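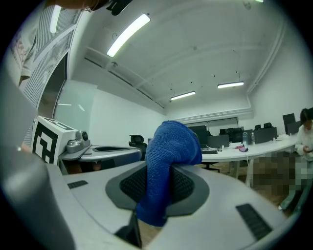
Le lot Punex se compose de torchons en tricot côtelé, vendus pliés sous un simple bandeau de carton. Je l'ai pris chez Leclerc au rayon entretien, entre les éponges et les gants, pour remplacer des microfibres qui ne retenaient plus grand-chose. L'essai a duré de la fin de l'été à novembre, avec un usage quotidien à la cuisine : vaisselle, plan de travail, verres, et ponctuellement les vitres du cellier.

## Matière et construction

L'étiquette cousue annonce 70 % de coton, le reste en polyester. La maille est fine, à côtes verticales, nettement plus souple qu'un nid-d'abeilles de même épaisseur. L'ourlet est surjeté sur les quatre côtés avec un fil ton sur ton. Sur un des torchons, le surjet était mal arrêté dans un angle ; trois points à la main ont suffi.

Il n'y a pas de bride d'accrochage. C'est un choix discutable pour un torchon de cuisine, car le tricot se déforme quand on le suspend par un coin. J'ai fini par coudre un ruban de coton au milieu du petit côté, où la traction se répartit mieux.

## Préparation

Comme beaucoup de textiles neufs, le tricot sort de l'emballage avec un apprêt qui repousse l'eau. Une goutte posée sur le tissu neuf reste en perle plusieurs secondes. Après un premier lavage à 60 °C sans adoucissant, la perle s'étale plus vite ; après le troisième, elle disparaît au contact. Il ne faut donc pas juger le produit la première semaine.

L'adoucissant est à proscrire. J'en ai mis une fois, par erreur, dans une machine commune avec du linge de lit : l'absorption a chuté et n'est revenue qu'après deux cycles avec du percarbonate.

## Absorption

Protocole simple : torchon sec pesé, immergé une minute, égoutté par un coin jusqu'à la fin de l'écoulement continu, puis pesé de nouveau. La balance est une Kimness de cuisine, portée maximale 2000 g, précision au gramme. Le tricot lavé retient un peu plus de trois fois son poids. Mon ancien nid-d'abeilles, un Findum acheté il y a plusieurs années, fait légèrement mieux à masse égale, mais il est plus lourd et sèche plus lentement.

Le comportement à l'essuyage compte davantage que la capacité brute. Sur l'inox, le Punex ramasse l'eau en une passe et laisse un film mince qui s'évapore sans trace visible. Sur le verre, il faut deux passes et un torchon bien sec. Sur le bois huilé, rien à signaler. Sur la fonte émaillée encore tiède, la maille accroche un peu aux arêtes du couvercle — le seul endroit où j'ai tiré un fil en usage normal.

## Séchage

Étendu à plat sur un étendoir intérieur, fenêtre fermée, le torchon essoré à la main est sec le lendemain matin. Roulé en boule au bord de l'évier, il reste humide au cœur et prend une odeur. La maille côtelée emprisonne l'eau dans les plis ; il faut l'ouvrir complètement.

Au sèche-linge, le retrait est sensible dans le sens des côtes. J'ai réservé un torchon à cet essai et il est devenu presque carré. La notice indique « séchage modéré », sans préciser de température.

## Tenue dans le temps

Un torchon a subi 36 lavages, tous à 60 °C. La teinte a perdu en intensité sans virer. Le boulochage est apparu vers le quatorzième passage, limité à la zone centrale, et n'a pas progressé ensuite. Peu de peluches sur les verres après la première série de machines ; avant cela, il y en a trop pour un usage sur du cristal ou des lunettes.

Leidy Ticona, qui tient une petite activité de traiteur, utilise le même lot depuis le printemps avec des lavages à 90 °C. Chez elle, les ourlets ondulent franchement et deux pièces ont été déclassées en chiffons. Elle continue pourtant à en racheter pour l'essuyage des bacs inox. Leidy Castaño, sa collègue, préfère le lin pour les verres et ne se sert du tricot qu'au plan de travail.

## Prix et disponibilité

J'ai payé le lot 14 euros, ce qui le place au-dessus des microfibres de grande surface et en dessous d'un bon métis. Le rayon n'est pas réapprovisionné régulièrement, et les coloris changent d'un arrivage à l'autre. Pour un jeu homogène, mieux vaut prendre deux lots le même jour.

## Relevé

| Critère | Appréciation |
|---|---|
| Absorption après trois lavages | Bonne |
| Essuyage du verre | Moyenne |
| Séchage à plat | Correct |
| Tenue à 60 °C | Bonne |
| Tenue à 90 °C | Insuffisante |
| Finition des ourlets | Irrégulière |

Je garde le lot pour la vaisselle courante et le plan de travail. Pour les verres, je suis revenu au métis. Reste à voir l'état des surjets après l'hiver ; je compléterai le tableau si l'un d'eux lâche.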